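Ticket 139 – Wandtafeln Modell Toledo: Aufhängung und Ausrichtung
Status: in Bearbeitung
Eröffnet: 2024-03-04
Gemeldet von: Oddur Egilsson, Ausstattung
Bearbeitung: Arsalan Tanoli, Servicestelle Sunia

Sachverhalt
Aus der Lieferung des Herstellers Laminano wurden 21 Holztafeln des Modells Toledo übernommen. Bei 6 Tafeln wird beanstandet, dass sie nach dem Aufhängen schräg an der Wand stehen. Der Melder bittet um Klärung, ob ein Fertigungsfehler vorliegt oder ob die Montageanleitung unvollständig ist.

Erste Prüfung
Die Tafeln wurden der Servicestelle ohne Schrauben und ohne Bohrschablone übergeben. Die Prüfung erfolgte daher zunächst allein an der Rückseite.

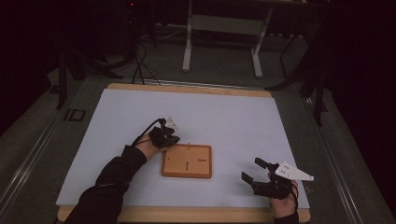

Das Modell Toledo ist laut Datenblatt für die Aufhängung im Hoch- und im Querformat vorgesehen. Der Melder hat für beide Formate denselben Schlitz verwendet. Maßgeblich ist jedoch die Lage der Schlitze zueinander: Ein kurzer sitzt nahe der Oberkante, einer verläuft senkrecht in der unteren Mitte, ein weiterer waagerecht zur rechten Seite hin. Die feinen, sich kreuzenden Hilfslinien dazwischen können beim Anzeichnen als Bezug dienen. Eine Verwechslung der Schlitze erscheint nach jetzigem Stand als Ursache möglich.

Rückfrage an den Melder
Es wird um Mitteilung gebeten, welche Schrauben verwendet wurden und ob der Kopf bis in das schmale Ende des Schlitzes geführt worden ist. Bei der Schlüssellochform wird der Schraubenkopf durch die breitere Öffnung eingesetzt und die Tafel anschließend verschoben, bis sie fest sitzt.

Antwort des Melders
Verwendet wurden Schrauben aus dem Bestand – Herkunft Stivivier, Kopfgröße nicht dokumentiert. Bei 2 Tafeln ließ sich der Kopf nicht vollständig einführen.

Weiteres Vorgehen
Die beanstandeten Tafeln sind abzunehmen und bis zum Abschluss der Prüfung liegend zu lagern. Vor der erneuten Montage ist jeder Schlitz von Holzstaub zu befreien. Die abgerundeten Ecken sind auf Druckstellen zu kontrollieren.

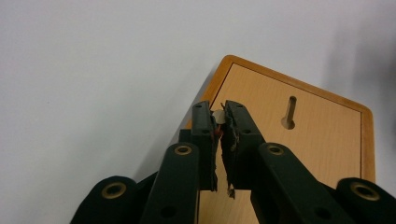 Offene Punkte
Laminano wurde um Angabe der zulässigen Kopfgröße gebeten; die Antwort steht aus. Eine Reklamation wird bis dahin zurückgestellt. Das Ticket verbleibt bei Herrn Tanoli.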